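Storing shoes in a white two-door cabinet, which shelf?

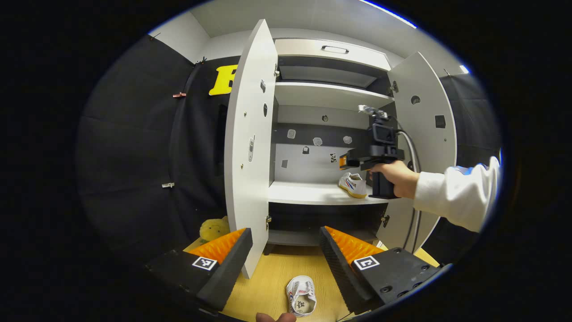 Doors open, one sneaker on the lower shelf.

Posted by Despina Todorova, 21 March 2023

I have a white wardrobe-style cabinet with a drawer at the top, a shelf under it, a second shelf further down and a dark compartment at the bottom. I want to use it for shoes. The lower shelf is the easiest to reach. Should everyday pairs go there, or in the bottom compartment? Also, the right door drops slightly when open. Is that the hinge or the panel?

Kamil Tóth

Everyday pairs on the lower shelf, toes sideways if the depth is short. Measure before deciding. My Rinder cabinet is 253 mm deep inside and nothing over a child's size fits lengthwise. Use the bottom compartment for boots laid flat or pairs worn a few times a year. Let shoes dry overnight before they go in, as a closed cabinet has very little air movement.

Danica Štěpánek

Hinge, most likely. Open the door, support it from below and tighten the screws on the cabinet side first. If they spin, the holes are stripped. Fill with glue and a sliver of wood, leave overnight, refit. Check the gap at the top with the door closed, then adjust.

Kumaresan Thevar

I just keep mine by the front door on a mat.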